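People keep asking me if machines can do kitchen chores yet. Short thread, mostly about bread.

Dishwashers and bread slicers have done their one job well for decades. Putting things where they go is the hard part. Dishes into the cupboard, groceries into the fridge, a loaf into a basket.

A sliced loaf is a rotten thing to pick up. Squeeze too hard and you crush it. Too soft and the end slices slide off. I drop the heel myself maybe once a week.
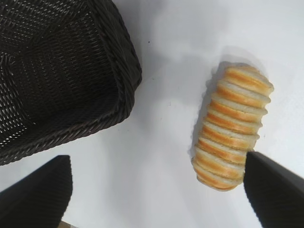 Sliced loaf on the right, basket on the left, two black gripper fingers at the bottom.

Fatima Akinola at Jasley asked me what I'd count as a pass. My answer: all the slices in the basket, still in a row, in under 30 seconds, with no one standing by to help.

Severyn Tkachuk says I'm too strict and a pile of slices in a basket is still bread in a basket. Fair. A restaurant would care, I probably wouldn't.

Shop floor is a different story. Same part, same spot, all shift. The packing line at Heywood ran 1,161 trays on a Friday with 4 stops. A kitchen never gives you the same counter twice.

So my answer is some chores, yes, if you set things up for the machine first. Whole kitchen - no, not yet. I'll look at this again in October.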